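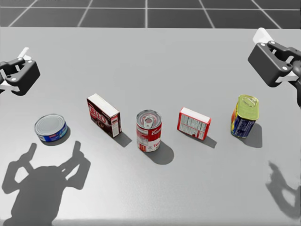
Bevska Two-Homes Diary
A5, wirebound, undated
£14 each, or two for £25

I made the first Bevska diary at my kitchen table when my ex and I were still sorting out who had the children when, and our solicitor's letters were costing more than our car. I'm Mareike Gerlach, I run this little shop, and I still use the diary myself (the children are teenagers now and mostly ignore it, but I like knowing where the football boots are).

It's a paper diary for parents who live apart. Each double page covers one week, with a coloured strip along the top that you shade in to show which home the children are sleeping at. Under that there's a row for school, a row for clubs and appointments, and a wide box for handover notes. That box is the bit people write to me about! It's where you put the half-finished antibiotics, the lost reading book, the birthday party on Monday that needs a present.

At the back you'll find four pages for shared costs. You write what was bought, who paid, and whether it's been settled up. I kept the columns very plain. My first version had percentages in it and Britta Kuhlmann, who tested it for me with her two boys, crossed the whole lot out and wrote "NO" in the margin, so out they went.

There's also a holiday planner that folds out, and it shows 14 months so you can argue about next Christmas nice and early.

What's in it
Weekly pages for a full year, undated, so start in July if you like
Fold-out holiday planner
Shared costs pages
Contacts page for school, doctor and grandparents
Pocket inside the back cover
5 sheets of stickers (the little suitcases always go first)

Covers come in Petersen blue or moss green. The paper is thick enough for felt tip, though a really juicy marker will show through a bit.

Two copies or one?
Some families send one diary back and forth in the school bag. Others buy two and copy things across at handover, and that's how we did it, as I was forever leaving mine on the bus. If you aren't on easy terms, I'd go for two. It's less to fight over.

Is it any use in court?
I get asked this a lot. I'm not a lawyer and this is a diary. If you've got a hearing coming up or an order in place, please ask your solicitor or an advice service what they want you to keep and how. What I can say is write things down on the day, stick to what happened, and keep the swearing for a different notebook. And if you don't feel safe passing anything to the other parent, please don't use a shared diary at all. Get some proper advice first.

Refills and extras
Brelora refill pad for the shared costs pages, £4
Spare sticker sheets, £2
Unar zip pouch, fits one diary and a couple of pens, £9

Postage and returns
I post on weekday mornings. If you order before 9am it'll usually go the same day, unless the printer is sulking. Send anything back unused and I'll refund you, no need to tell me why.

Gift orders go out without a price slip. Just write "gift" in the notes when you pay.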